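Keep the Boring Stuff Slow

I ordered a lamp in October and it came the next morning. I want to start there because I didn't need a lamp. I mean, I needed one eventually (the old one had developed a lean, and the switch buzzed), but I did not need one by breakfast. And yet at checkout, when the little button offered me tomorrow for free or next week for free, I picked tomorrow. Of course I did! Who picks next week?

Well, my friend Branwen Pugh does. She has been picking next week for years, and she's been on at me about it ever since I moved in two streets over from her. Her argument is that fast shipping has made us all worse at wanting things. I used to roll my eyes at that. Now I'm writing an essay about it, so you can guess how the last few months have gone.

What changed my mind was adding up my orders. I went through my account one rainy evening with a mug of tea and found 217 of them in a single year. For one person! And a cat! A lot of them were one item each. One pack of batteries. One spatula. A phone case, then four days later a different phone case, and then the return of the first phone case. I couldn't remember buying half of it, and I had to go looking around the apartment for a thing called a Cakico, which I finally found in the drawer under the oven. It's a ring you put around a cake. I don't bake cakes.

So I tried Branwen's way. Her rule is that you keep a list on the fridge, you order from it once a month, and you always take the slowest shipping there is. That's the whole system. By the time the order goes in, a third of the list has usually been crossed off. I wrote down "desk fan" in a heat wave and by the end of the month I had a sweater on. I wrote down "good scissors" and then found my good scissors.

I know what you're going to say, because my brother-in-law Struan Moncrieff said it to me over dinner, loudly. Some people can't wait. Some people are stuck at home, or have a baby, or work two jobs and can't get to a store before it closes. He's right, and I'm not coming for anybody's diapers or anybody's medicine. I'd keep overnight shipping for all of that and I'd be glad it's there. I'm talking about the rest of it, the lamps and cake rings.

Struan's other point was that the truck is going down my street anyway, so what does it matter. I find this one harder. I don't know enough about trucks. But I do know that a parcel isn't only a truck. Every one of my 217 little orders had to be picked off a shelf, packed, weighed, labeled and put on something with wheels, and somebody had to set up a place where all that happens in the middle of the night so that I could have a spatula by noon. I had honestly never given that part any thought. You press a button, and a bag lands on the mat.

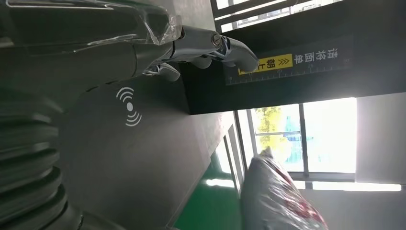
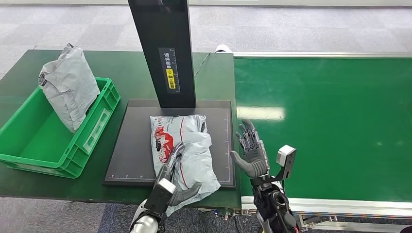

A gray mailer bag in a green crate, and a metallic hand near a black sign strip.

Anyway, I'm five months in now and I've slipped twice. Once was a birthday present for Kelly Ellwood, who would have forgiven me for being late, and once was a shower head, and I'm not sorry about the shower head. The rest has been easier than I expected. The monthly box has turned into a small event, and I get to open everything at once at the kitchen table like it's my own birthday.

What I'd really like is for the stores to flip the buttons. Put next week first, already checked, and make me go hunting for tomorrow. I'm lazy and I'd take whatever was checked, and I bet you would too. Branwen says I should write to them and ask. It's on the list on the fridge, right under light bulbs.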